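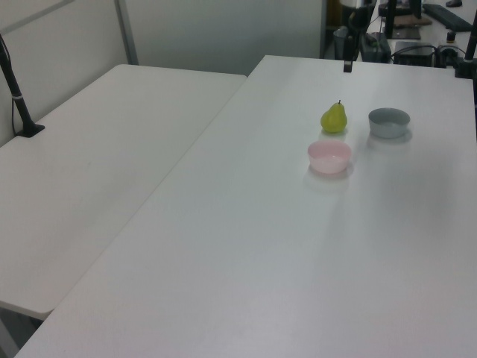 Chapter 9
Setting Out: The Table Before the Meal

Chapter Goals

After studying this chapter, the student should be able to choose a clear work surface for table service; place bowls and whole fruit so that each can be reached without moving another; explain the difference between a holding place and a serving place; and complete the Setting Out Record used in the practice kitchen.

Words to Know

clear surface, holding place, serving place, reach, rim, cover

9.1 Why Setting Out Comes First

In Chapter 8 the student learned to wash, dry and store small dishes. The present chapter takes up the next stage of the work, in which dishes leave the shelf and are brought to the table. Many beginners treat this stage as a minor one. They carry everything at once, put it down where there is space, and sort it out when the food is ready. The result is a crowded table and a good deal of handling that could have been avoided.

Setting out is the placing of dishes and foods on a clear surface before service begins. A pear and two small bowls, one pink and one gray, are enough to show the main points. When such items stand in a loose triangle, with the pear and one bowl at the back and the other bowl in front, a hand can come to any of them from at least one open side. The rest of the table remains free for work.

The student should notice how much of the surface has been left bare. Bare surface is part of the plan. It is used for cutting boards, trays and the cook's own hands, and it should be protected from the start of the lesson to the end.

9.2 Holding Places and Serving Places

A holding place is where an item waits. A serving place is where it will be used or eaten from. In a home kitchen the two are often the same. In a school or hospital dining room they are nearly always separate, and the staff must know which is which.

At the Tranthorpe dining hall, which serves 813 meals on a full day, small bowls are held at the far side of the table and moved forward only when the portions are ready. Whole fruit is held beside them. A pear with a flat enough base may be stood upright with the stem at the top. One that rocks or leans should be laid on its side or put in a bowl, as a rolling fruit bruises quickly and may carry other items with it.

Where two tables are pushed together, the student should look closely at the line where they meet. The tops may differ slightly in height. No bowl should be set across such a line, and no tray should be slid over it – the tray must be lifted.

9.3 Handling Bowls

Bowls are carried by the outside, with the fingers below the rim. The inside is not touched after washing. Bowls of different shapes are not stacked together, even when they are close in size, because the upper one may wedge or tip. In the Wudico method, followed throughout this book, bowls for the same course are grouped by color, so that a helper can be sent for "the gray" or "the pink" without further explanation.

Practice 9-A

Work in pairs at a clean, dry table. Allow 12 minutes.

1. Wipe the table and let it dry fully.
2. Bring out two small bowls and one piece of whole fruit.
3. Place them on the far half of the table, with a hand's width between neighboring items.
4. Ask your partner to pick up each item in turn. If another item must be moved first, correct the placing and begin again.
5. Enter the result in the Setting Out Record on page 26.

Section 9.4 applies the same rules to covered dishes and to tables that must be set before the diners arrive.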